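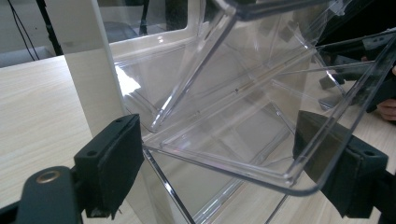 共用工作桌透明容器收纳方案的设计与试用
课程项目报告

摘要
本项目以Ibarra楼共用工作室的一张浅色木纹工作桌为对象，设计了一套以透明塑料容器为主的桌面收纳方案，并在日常使用条件下进行了试用。工作涉及物品分类、容器选型、摆放分区、叠放与分离操作、反光对识别的影响等内容。试用表明，透明容器适合存放轮廓差异明显的物品，对外形接近的小件识别帮助有限；同型容器叠放可以节省桌面，但带来了壁面重叠后边界难辨的问题。报告最后给出修改后的分区方式和遗留问题。

1 项目背景
Ibarra楼的共用工作室由几门课程轮流使用，工作桌在上课时用于模型制作，课后用于个人作业。工具和耗材原先放在几个不透明的纸盒中，盒面文字经过多次涂改，与盒内物品已不对应。使用者通常需要把几个盒子依次打开才能找到所需物品，用完后又倾向于放进离手最近的盒子，分类随之失效。

工作室的日常管理沿用Flalesora课程组的规定：每个课时结束后桌面应恢复到可供下一组使用的状态，公共物品不得带离房间。规定没有说明物品应放在哪个位置，也没有说明由谁决定分类方式。本项目把“恢复桌面”拆成可以执行的几个动作，再根据这些动作选择容器和划分区域。

项目范围限于桌面及桌面上的容器。墙面挂架、桌下柜体和个人储物格不在讨论之内。

2 需求分析
2.1 物品分类
项目开始时对桌面物品做了一次清理，按使用方式分为以下几组：
切割与测量类，包括直尺、裁切刀、角尺；
粘接类，包括胶带、胶棒、双面胶；
小件类，包括图钉、回形针、夹子、小螺钉；
书写类，包括铅笔、记号笔、橡皮；
余料类，包括裁剩的卡纸、薄木片和泡沫块。

余料类最难处理。它的数量随课程变化，形状不规则，丢弃标准也不统一。讨论后决定余料单独放置，不进入透明容器，只规定最大尺寸，超出部分由使用者自行带走或处理。

2.2 操作要求
根据对课后整理过程的观察，提出如下要求：
（1）单手可以取用，另一只手能够继续扶住工件；
（2）不打开盖子即可判断盒内物品的大类；
（3）容器空置时可以叠放，取下时不应带动下方容器；
（4）整理一张桌面的时间不超过课间休息；
（5）桌面中部保持可用，容器不得占用裁切区域。

其中第（3）项在最初的要求中没有列出，是比较几种容器样品之后补充的。

3 容器选型
3.1 候选材料
候选容器有纸质、布质和透明塑料三类。纸盒成本低，但边角受潮后变软，叠放不稳定。布质收纳袋能够折叠，放入直尺和角尺后形状难以保持。透明塑料容器壁薄、形状固定，侧面可以看到内容物，符合第（2）项要求。

最终选用Nomance的矩形敞口透明容器，深度11厘米。该深度可以容纳胶带卷平放，也能让铅笔斜靠在角部而不翻倒。更深的型号同样试过，小件沉到底部以后需要把手伸入较深，拿取不便，因此放弃。

3.2 形状对取用的影响
矩形容器的角部有圆角过渡。圆角的好处是小件不会卡在角缝里，倾斜容器时可以沿壁面滑出；缺点是容器并排时角部之间形成空隙，细长物品容易从空隙落到桌面。试用中曾把两个容器的长边对齐靠紧，空隙仍然存在，后来改为留出一指宽的间距，掉落的铅笔可以直接捡起，不需要挪动容器。

容器壁薄，拿取时两侧受压会有轻微变形。装满小螺钉时建议托底搬动，只夹住侧壁会使口部收窄，内容物向中间堆起。空容器没有这个问题，从两侧夹持即可提起并倾斜。

3.3 叠放与分离
同型容器可以前后错开摆放，也可以直接叠放。叠放后占用面积减小，但壁面之间贴合较紧，直接上提时下方容器常被一并带起。项目组比较了几种分离方法：
直接上提：速度快，下方容器容易跟随移动；
旋转后上提：矩形容器几乎没有旋转余量，不适用；
先倾斜一侧再上提：空气从张开的一侧进入，分离较容易，需要在旁边留出倾斜所需的空间；
垫片隔离：在角部放置小块卡纸，分离最容易，但卡纸经常丢失。

方案采用倾斜分离，并规定叠放区旁边不得放置高度超过容器口部的物品。

4 桌面分区
4.1 测量
工作桌可用于分区的长度近105厘米，测量时扣除了靠墙一侧被电源线占用的部分。宽度方向没有单独分区，只规定靠近使用者一侧为操作区，远离使用者一侧为存放区。

4.2 分区方案
初步方案把容器沿远侧排成一列，常用类放在中间，不常用类放在两端。试用后发现，中间位置恰好是两名使用者相向工作时共同伸手的位置，容器被反复推移，一节课后已偏离原位。修改后的方案把容器移到左右两端，中部完全留给操作。 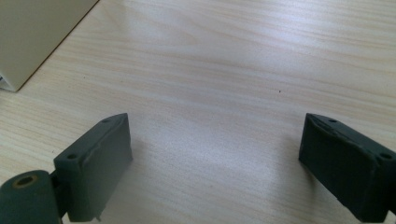
中部留空还与光照有关。工作室的光从一侧射入，浅色桌面在中部形成较强的反光，木纹在反光处变淡，透明容器放在该处时侧壁轮廓也不易辨认。两端的反光较弱，桌面颜色略深，容器边缘与背景之间有一定的明暗差。分区时因此把反光区划为操作区，需要裁切时在上面铺垫板，垫板的深色表面同时解决了铅笔线看不清的问题。

桌面木纹大体沿水平方向延伸，带有缓和的波动。曾考虑以木纹作为容器对齐的参考线，后来发现纹路弯曲，间距不均，不适合作为基准，改用桌边作基准。

4.3 标识
标识采用Tikow的可移除标签带，贴在容器正面下部，文字只写大类名称。标签的位置经过一次调整：最初贴在口部边缘，倾斜容器时手指正好按在标签上，边角很快翘起；移到下部之后翘边减少。

桌面上不贴定位线。试过用胶带标出容器轮廓，胶带在木纹桌面上留有残胶，清理残胶的时间超过了定位线节省的时间。

5 试用过程
试用持续3周，覆盖上课和课后两种使用状态。试用期间不安排专人整理，由当时的使用者按张贴在门边的说明操作。说明内容如下：

一、把操作区内的工具放回对应容器。
二、空容器叠放在左端，叠放前检查底部有无残留小件。
三、余料放入米白色盒子，大块余料自行带走。
四、擦拭操作区。
五、垫板靠墙竖放。

第二条中的“检查底部”是试用中途加入的。透明容器底部残留的小件在叠放后会顶住上层容器，导致叠放歪斜，从侧面看只是几个深色小点，不易与壁面上的斑点区分。

擦拭操作区的步骤执行情况较差。使用者普遍认为浅色桌面看上去已经干净，仅在有明显碎屑时才擦拭。实际上裁切产生的细屑颜色与桌面接近，斜看时才能发现，深色的碎屑反而会很快被清掉。说明中没有进一步规定擦拭标准，建议后续改为每次必擦。

6 结果与讨论
6.1 整理时间
采用原来的纸盒时，一次完整整理包括打开各盒、重新分类和清理桌面，最长的一次用了40分钟。该次整理前桌上堆放了两组课程的余料，条件较为特殊，不宜直接作为改造前的一般水平。改造后没有再出现需要把全部容器倒空重新分类的情况，整理通常可以在课间完成。由于前后两阶段的课程内容不同，本报告不对时间差作定量比较。

6.2 识别效果
切割、粘接和书写三类物品外形差异明显，使用者大多能够直接取用，很少查看标签。小件类的识别效果不理想：图钉与小螺钉在透明壁面后呈现为相似的深色小点，从侧面难以区分，仍需从上方查看。把小件类再细分到更小的容器中可以改善识别，但容器数量增加后，两端的存放区不够用。

叠放状态下的识别问题更突出。两个透明容器前后重叠时，边缘、棱线和反光叠在一起，很难判断某条边属于哪一个容器，也难以判断上层容器是否已放到底。试用者的做法是用手按一下口部，感觉不再下沉即认为到位。可行的改进是在每个容器的口部贴一圈窄色带，色带宽度以不影响叠放为限。

6.3 余料盒
余料盒沿用工作室已有的米白色盒子，不透明，放在存放区一角。选择不透明盒子的理由是余料颜色杂乱，放在透明容器中会影响对相邻容器内容的判断。余料盒与桌面颜色接近，视觉上不突出，盒底与桌面之间仅靠一条较深的阴影线区分。少数使用者反映第一次使用时没有注意到它，把余料留在了操作区。

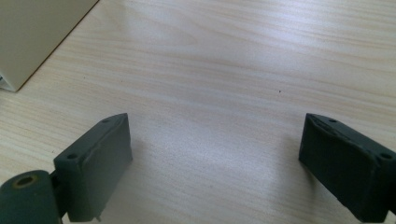
图 浅色木纹桌面与左上角的米白色盒子（局部）

针对上述反映，曾讨论过把余料盒换成深色盒子，或在盒子侧面加贴色块。前者需要另行购置，后者可以用剩余的Tikow标签带完成。项目组倾向后者，试用结束前尚未实施。

6.4 反光的影响
反光区的位置随时间变化。上午反光集中在桌面中部，下午向一端移动，并与存放区部分重合。下午使用时，该端容器的侧壁出现高光，标签需要换一个角度才能读清。将标签材质由光面换成哑光面可以缓解，容器本身的高光则无法避免。窗帘全部放下能够消除大部分反光，但裁切时照度不足，因此没有写入说明。

7 存在的问题
（1）方案依赖使用者遵守叠放区旁的高度限制，试用中曾有人在该处放置水杯，倾斜分离时容器碰到杯口。目前只能靠说明提醒。
（2）透明容器长期使用后壁面会出现划痕和斑点，透明度下降的速度没有测量。
（3）试用只涉及一张桌子。相邻桌面的光照方向和长度不同，分区尺寸不能直接套用。
（4）余料的最大尺寸以盒口为准，薄木片斜插后仍可放入，规定没有起到应有的限制作用。
（5）试用期间没有记录每次取用的路径，关于“中部共同伸手位置”的判断来自现场观察，缺少数据支持。

8 后续工作
口部色带和哑光标签可以在现有容器上直接加装，计划先在左端的叠放区实施。小件类拟改用带浅格的内衬，内衬放在容器上部，从上方取用，下部空间存放备用耗材。内衬高度需要与叠放要求协调，目前只完成了卡纸模型。

分区图和整理说明已交Flalesora课程组存档，容器留在原桌继续使用。若更换桌面垫板，应重新检查操作区宽度，现有垫板边缘与右端容器之间的余量较小。

附 材料清单
矩形敞口透明容器（Nomance）
可移除标签带（Tikow）
米白色余料盒（工作室原有）
裁切垫板（工作室原有）
卡纸，用于垫片试验和内衬模型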